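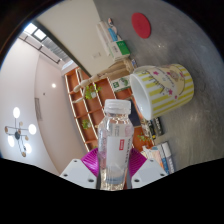
Mernham 제품지원팀 | 현장 갤러리

Plokivix 핸드헬드 그리퍼 작업 사진

Plokivix는 사람이 손에 들고 쓰는 데이터 수집용 그리퍼입니다. 로봇 팔을 설치하지 않고 작업자가 직접 물건을 집고 옮기면서 손끝 시점의 영상을 남길 수 있습니다. 이 페이지에는 제품을 검토 중인 고객이 자주 요청하는 병 파지 장면을 올려 둡니다. 사양표와 견적 양식은 자료실에 따로 있습니다.

첫 번째 사진은 투명 플라스틱 병을 양쪽에서 잡은 모습입니다. 흰색 계열의 손가락 판 안쪽에서 자홍색 골 패드가 병을 누르고 있고, 병은 똑바로 서 있습니다. 광각 렌즈를 쓰기 때문에 탁자와 선반, 천장 조명까지 한 화면에 들어오며 가장자리는 휘어 보입니다. 보정하지 않은 원본 화각을 확인하려는 분은 이 사진의 주변부를 보시면 됩니다.

기본 구성
- 그리퍼 본체 1대
- 손가락 판 1쌍(본체에 조립된 상태로 출고)
- 교체용 패드 3쌍
- 카메라 고정대와 케이블
- 조립용 육각 렌치

패드는 소모품입니다. 골 사이에 먼지가 끼면 미지근한 물로 씻어 그늘에서 말려 주세요. 알코올이 들어간 세정제는 권하지 않습니다. 패드만 따로 주문할 때는 품번 1422를 적어 주시면 되고, 6쌍 단위로 포장해 보냅니다. 색상은 선택할 수 없습니다.

투명한 병은 문의가 많은 품목입니다. 빛이 병을 통과하거나 표면에 반사되면 영상에서 윤곽이 흐려지기 쉽습니다. 촬영을 시작하기 전에 조명 위치를 바꿔 가며 시험 영상을 짧게 몇 개 찍어 보시기 바랍니다. 라벨이 있는 병과 없는 병은 별도 항목으로 기록하는 편이 나중에 분류하기 좋습니다. 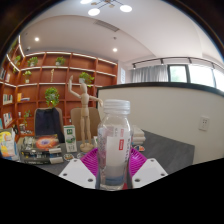 흰색 손가락 판 사이에 세운 투명 병. 바닥 쪽에 물이 조금 남아 있고, 왼쪽 탁자 위에는 나무 관절 인형이 있다.

두 번째 사진에서는 병 뒤로 탁자 위 물건과 의자, 책장이 함께 보입니다. 생활 공간에서 수집할 때는 배경에 이 정도로 많은 물건이 들어온다고 생각하시면 됩니다. 배경을 단순하게 유지해야 하는 과제라면 촬영 방향을 먼저 정하고 탁자를 배치하세요. 책 표지나 포장 문구처럼 글자가 있는 물건도 화면에 남으니 공개용 데이터라면 미리 확인해야 합니다.

대여 및 문의
체험 대여 기간은 16일이며 8월 접수분부터 교체용 패드가 함께 나갑니다. 대여 장비는 Punden 물류센터에서 발송합니다. 국내 설치 교육과 수리는 협력사 Karunaratne에서 맡고 있습니다. 대여를 신청할 때 집을 물건의 종류와 크기를 적어 주시면 패드 간격을 맞춰서 보내 드립니다. 반납할 때는 받은 상자를 그대로 사용하고, 케이블은 본체에서 분리해 주세요.

사진을 사내 검토 자료에 쓰실 때는 출처에 Mernham 제품지원팀을 적어 주세요. 외부 게시는 사전에 문의 바랍니다.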